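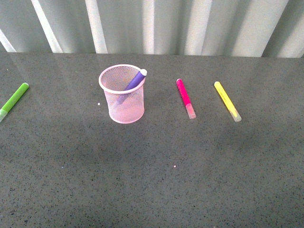

Getting 200 postcards out the door: a thread

Kimie Maruyama
22 August 2019

Print | E-mail

1/ I send handwritten postcards to people who order from my little stationery shop. Last batch was 200 cards. A few of you asked how I get through them, so I'm writing it down.

2/ Addresses first, messages second. If I write the message first I end up chatting to the wrong person. It happened to Reiko Kinoshita in March and she was very nice about it.

3/ I do 20 minutes, then stop and walk to the mailbox and back. My handwriting falls apart after that – the lowercase r goes first.

4/ Felt tips for the front, ballpoint for the address. Felt tip on coated card smears if you stack it too soon. Leave the cards face up for as long as it takes you to eat lunch.

5/ The message is two lines. One about what they bought, one about anything else. Weather is fine. People like weather.

6/ Stamps go on last, a sheet at a time. I used to do them first and wasted a bunch on cards I had to throw out.

7/ I keep the list in a plain notebook and cross off names as I go. Tried Plamby for a while and went back to paper. The app was OK, but I kept picking up my phone and staying on it.

8/ Chie Yokoyama asked if anybody writes back. Yes, a few each round. One came from a lady who had moved twice and still had the first card I sent her on her fridge.

9/ Next round is for the fall orders. If you've moved, send me your new address before you forget. Zip code too, please – I'm tired of looking those up.

Contact | Copyright Kimie Maruyama | Back to top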